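Toy library: sorting the trays before August

2024-04-29

Quick one from Hullell as the newsletter has to go out tonight. The spring sort has started. Everything that came back from the Trardale playgroups over the winter is being tipped out, checked, wiped and put back in the right set. 92 boxes on the shelves, 26 done. So a way to go yet.

Mostly it's the odds and ends that hold us up. The big stuff is easy, a farm is a farm. It's the small bits with no home that pile up. Play food that belongs to a kitchen set, rings off a stacker, gears from the Finex box, balls from who knows where. These all go in the metal trays first and get sorted from there. Please don't put them straight back on a shelf, even if you're sure. Last year we had three half sets of gears sitting in three different boxes until August and every one of them had gone out on loan like that.

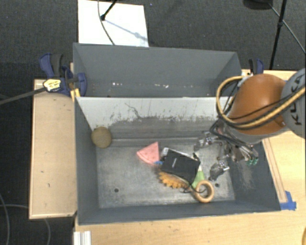
In the tray: ball, pink wedge, orange gear, wooden-coloured ring, black pouch and a few others still to be matched.

Trays are scruffy, yes. They are for sorting only, and everything gets a wipe after it comes out, before it goes in a box. Warm soapy water, not the spray. The spray took the print off the Dimitrov blocks and we can't get more of them.

Things to look for at home, if you've borrowed from us since Christmas:

Gears, any colour. We are short of enough to make up a full box.
The lid from the big shape sorter (round, with a handle)
Fruit slices. They get under sofas.
Instruction cards for the marble run, even torn ones
Pouches and drawstring bags. Empty ones too, we use them all

Drop bits off in an envelope or a bag with the set number on if you know it. If you dont, no matter, put "loose" on it and it goes in the tray. No fines for missing peices, never have been, so please don't keep something back out of embarrassment.

Loans carry on as normal while we sort, but any box with a yellow sticker is not ready and can't go out. Two went out by mistake last week. If you have one of them, bring it back when you can and swap it for something else.

Money: 510 pounds from the spring sale, thank you all. 60 of that has gone on new box lids and labels. The rest is waiting on a decision about the outdoor toys, more on that next issue.

Still want jam jars with lids for the beads. Small ones best. Leave them by the door.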